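October update, Plorkanholm allotment water project
To: Etura small grants desk
From: Ka-ming Yang

Quick one this time, sorry, the long version comes with the receipts.

**Where we are**

Main line is in. 179 feet of pipe from the street valve to the back row, buried, pressure tested twice. First test dropped overnight (bad elbow by the compost bays), second one held. Trench filled except the last bit near the gate, where we hit an old footing and had to go around it. Cost us two days and one very tired digger.

Rain tanks: three of four up. The fourth came with a cracked fitting and Tse is swapping it out, no charge. They say two weeks. They said two weeks last time also.

Taps: all five standpipes set. Number four still drips. Washer on order.

**Money**

- Grant recieved: $3000
- Spent to date: $1447
- Committed, not yet paid: $202 (tap timers, Pramix)
- Rest is for the fourth tank base, path gravel and the signs

Pipe came in under the estimate, fittings came in over. Roughly a wash. I'd like to move what's left of the tool line over to gravel if that's OK with you. The path to the back row is a mud bath after any rain and two of our older growers have stopped going down there. Need a yes or no on this before I order, the quarry price changes at the end of the month.

**Growing season**

Mixed. Beans good, squash very good, tomatoes poor again. Blight in the middle rows by late summer, all that got pulled and bagged, none composted. Garlic is going in now. Onions next, if the sets show up.

Four new plots handed out. Wait list still long, mostly people from the apartments across the road. We're thinking about splitting two of the big plots in half when they come free. The holders' meeting was split on it, so it goes back to them in spring.

**Problems**

City inspector wants a backflow preventer at the street valve. Wasn't in the original quote, wasn't in the permit either, but he's firm. Getting prices. Might eat the whole cushion. Will send the number as soon as I have it, please don't hold the second payment for it.

Slugs. Nothing to do with the grant but everyone asks me to mention the slugs.

Also the lock on the shed, replaced, key is with me for now.

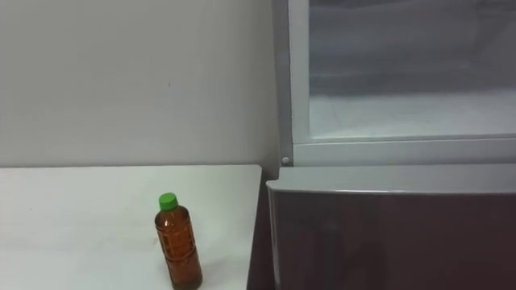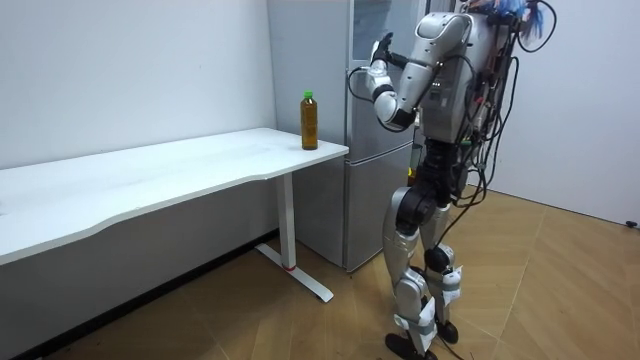
**Next**

Before frost:
- tank four on its base and hooked up
- timers on taps one thru three
- drain-down drill, everyone who has a key should know how to do it
- wrap the exposed pipe by the gate

After frost, not much. Signs get painted over the winter, plot map redone (the old one still has the pear tree on it, which came down). Seed swap in the new year if we can get a room.

Water use: no meter figures yet. The city reads quarterly and the first bill under the new line hasnt come. You asked for a before and after, so I have last year's bills in a folder and will send both together.

Receipts to follow, they're in order up to the pipe and then it's a shoebox. If you need anything sooner, evenings after 7 are best. I'm out at the plots most mornings and don't hear the phone.

Ka-ming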